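Grip drift (the Ulla fault)

From the Munasinghe wiki, the page on simulator faults and what we did about them

Grip drift is the name we gave to a fault in the Ulla kitchen simulator in which an arm's idea of how wide its fingers are open slowly stops matching how wide they really are. I've looked after this page from the start, and I was the one who wrote the bad bit of code, so you're getting it from the horse's mouth! Older notes call it "the squeeze" or "the Ulla fault". They all mean the same thing.

Background

Ulla is the set of made-up kitchens we use at Munasinghe to try out arm control before any of it goes near a real machine. Each kitchen has its own colours and its own layout, and the jobs are dull household ones: pick up a cup, move it away from the sink, put it down again. A batch is 400 tries, run one after another with no one watching, and the controller (ours is called Ovum) gets a pass or a fail for each.

What went wrong

The fault first showed up in September, in a batch of cup jobs. The early tries went fine. Later on, the arm began to close too soon, so a finger would clip the rim on the way in and knock the cup over, or else it would close too far and the cup would shoot out sideways like a bar of wet soap. By the end of that batch we had 226 fails, on a job that Ovum had been managing happily the week before.

My first guess was friction – it's always my first guess – and I lost a good few evenings to making the worktops grippier and the cups heavier. No difference at all. Kibet Rweyemamu then asked whether the fails were spread out or bunched up, and when we plotted them they were nearly all in the second half of the batch. Worktops don't get slippery with age, at least not in Ulla, so friction was out.

The cup job

The job in question is a reach and grasp at the worktop. The cup stands beside the sink, the arm comes in from the side with the hand tilted down, and the fingers have to close round the cup without shoving it. There isn't much slack in it. A small error in the finger gap matters far more here than it does with, say, a cupboard handle, where you can be quite sloppy and still get hold of the thing.
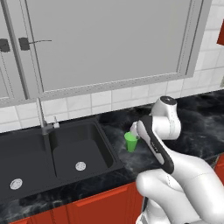
The cup job in one of the Ulla kitchens, with the hand tilted towards the green cup and a finger close to the rim.

Cause

Between tries, the simulator puts everything back to its starting place. The arm went back, the cup went back, and the stored value for the finger gap did not. My reset code took the last reading and added the opening move on top of it, instead of writing in a fresh number. Each time round left a tiny bit behind. After 60 tries you could see it in the logs if you knew where to look, and by the middle of a batch it was big enough to spoil a grasp.

What made it so hard to spot is that any single try, run alone, was perfect. We'd pull out a failed one, run it again from a clean start and watch it pass, then scratch our heads and go and put the kettle on. (I did this more often than I'd like to admit.)

Why it counted as a safety matter

Some people have asked me why a bug in a pretend kitchen got written up under safety. The reset code was shared. Dollellow, the bench program that drives our real arms, used the same few lines, and its arms would have built up the same error over a long day. A real hand that thinks it's wider open than it is will press harder than you asked it to, and that's no joke if what's between the fingers is glass, or somebody's thumb. We stopped all long runs on Dollellow until the fix was in. No one was hurt and nothing got broken, though I did go rather cold when I saw where else my code had ended up.

Fix

The reset now writes the finger gap as a fixed value and then reads it back, and if the two don't agree the batch stops with an error. It went into both programs on February 29, 2020, a date I'm not likely to forget. The next full batch of cup jobs had 34 fails, and these were scattered from start to finish, which is what you'd expect from ordinary misses.

Two other changes came out of it. Batch reports now show fails in the order they happened as well as the total, and any code shared between Ulla and Dollellow has to be read by someone from each side before it goes in.

Still open

We never did go back over the cupboard and drawer batches from before the fix. They passed, but they were run with the same drift in them, so treat those scores with some care – I'd rerun them before quoting them to anyone.

See also: Reset order; Finger gap readings; Dollellow stop rules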